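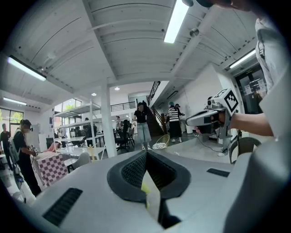
Can you put tall open shelving near a window without making the rest of the room dark?

You can, as long as it has no back panel and you leave gaps on the shelves at eye level and above. Light comes through the gaps, and a white frame shows less than a dark one.

Shelving as a divider in an open workroom
Rooms and Workspaces > Storage

mahnaz_nazari
We're in a big open room with a mezzanine and I need to split off one side of it for storage. White metal shelving, tall, open on both sides, standing to the left of the square pillar so that the windows are behind it. The ceiling is white with a thick beam across it, and the lighting is mostly fluorescent tubes.

What I want to know is how full I can load the shelves before it starts to feel like a wall. Also whether I should fix it to the pillar. My colleague wants solid cupboards instead because open shelves look untidy.

Mahnaz Nazari

Jukbridge
Your colleague is right that they look untidy and wrong about the cupboards. We had solid ones in front of a window for a year and had the lights on at midday in June.

Put the heavy stuff on the bottom two shelves, boxes in the middle, and leave the top one alone.

tallboy_ken
I'd disagree about leaving the top shelf alone. That's where you put the things you need once a year. If you've got high ceilings a few boxes up there won't make any difference to the light.

Jukbridge
They will if the windows are tall. Most of the light that gets to the back of a room comes in through the top part of the glass.

K_Babalola
Fix it, whatever else you do. A tall unit with people walking past both sides of it needs to be tied to something. I wouldn't drill the pillar until you know what it's made of and whether the landlord minds. If you can't drill, fix it to the floor or bolt two units back to back, so the base is twice as deep.

Check the feet as well. Ours was on an uneven floor and leaned enough that you could see it from the stairs.

Kayode

mahnaz_nazari
Thanks. It's rented, so I'll have to ask about the pillar. I hadn't thought about the view from the stairs. You can see the whole room from the mezzanine railing, including whatever is on top of the shelves.

edet17
Dust, mainly. You'll see dust. We have an upper level too and the tops of everything are a disgrace.

On the cost side, we were quoted 2092 for fitted cupboards along one wall, before VAT, and bought six open units from a shop clearance instead. They're dented but they hold files perfectly well. Same-size boxes with lids sorted out most of the mess.

tallboy_ken
Same-size boxes are a waste of space unless everything you own is the same size. Use whatever boxes fit and label the ends.

edet17
Each to their own. Ours are 30 cm deep and nothing sticks out past the shelf, so it works for us.

Dirker
Has anyone mentioned the tube lights? If you put a tall unit straight under a tube, the top shelf is bright and the bottom one is in shadow. Better to have it running alongside the fitting, with the light falling into the aisle. Try it with the lights on after dark before you fix anything. I moved mine twice – second time with everything still on it, which I don't recommend.

mahnaz_nazari
Good point, I'd only been looking at it in the daytime. I'll go in one evening in October when it's dark by seven.

K_Babalola
And leave the walkway to the stairs clear while you're at it. People put a shelf end close to the bottom step and then can't carry anything up.

mahnaz_nazari
Update: the landlord says no holes in the pillar, floor fixings are fine. I'm keeping the shelves open and using lidded boxes on the lower half only. My colleague gets one cupboard under the mezzanine for the ugly things.

Jukbridge
One cupboard is fair. Let us know how the top shelf goes.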